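FOR IMMEDIATE RELEASE

Sun 16 April

Rornville's Repair and Share Days to Return to the Old Segura Hall, with Longer Hours and a Second Room

RORNVILLE – The Zinalmont Neighborhood Association is very happy to announce that its Repair and Share Days will be coming back to the Segura Hall this spring, and that this time there will be a good deal more space, a good deal more time, and (by popular demand) a proper lunch.

Anyone who came along in February will remember how full it got. The doors opened at ten and by half past there was a line going down the front steps, with people holding lamps, toasters, winter coats with broken zippers, and at least one very heavy sewing machine that had come all the way across town on a child's wagon. In all, 286 households signed in, and 769 items were brought to the menders over the course of the two weekends. We had hoped for a friendly crowd and we got one, and we'd like to thank everybody who waited so patiently and shared their umbrellas while they did.

The most common request, by a long way, was for help with furniture. Wobbly chairs, drawers that stick, tabletops that have seen a few too many hot cups – these are the things families live with for years because they don't seem worth a trip to a shop, and because so few of us were ever shown how to put them right. The Association has therefore set aside the whole of the east room for furniture this spring, and the menders there will be glad to show you how a job is done if you'd like to pull up a stool and learn. 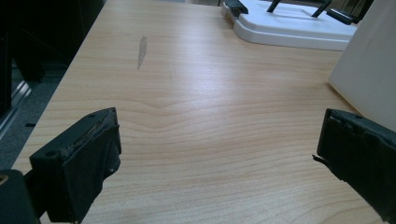
Clothing and soft goods will stay in the main hall, where the light is best, and small appliances will be next door in what used to be the coat room. Bikes will be seen outside under the awning if the weather is kind, and in the back hallway if it isn't. We do ask that you bring no more than 2 items per person, so that everyone gets a fair turn, though if things are quiet toward the end of the day you are more than welcome to run home for another.

There is also the Share Shelf, which many of you have asked about. It will work just as it did before: bring something clean and usable that you no longer need, and take home something you do. Books, dishes, garden tools, and children's boots were the big favorites last time, and 761 things found new homes that way. Please keep mattresses, car seats, and paint for the town drop-off.

Wiltent, the family hardware store on Mill Street, has once again kindly offered to supply glue, sandpaper, screws, and thread at no charge, and is lending the extra workbenches for the east room as well. We are very grateful to everyone at the store for their help, and for their patience with our many phone calls.

Lunch will be soup, bread, and pie, served from noon until it runs out. Coffee and tea will be on all day.

Repair and Share Days are free and open to everyone in Rornville and the surrounding towns, and there is no need to sign up ahead of time. Dates and opening hours are posted at the Segura Hall, at the library, and in the window at Wiltent. The hall has a ramp at the side entrance, and parking is available behind the building.

Neighbors who would like to lend a hand, whether with mending, baking, or simply greeting people at the door, are warmly invited to leave their name at the hall office on any weekday morning.

Contact: Zinalmont Neighborhood Association, Segura Hall, Rornville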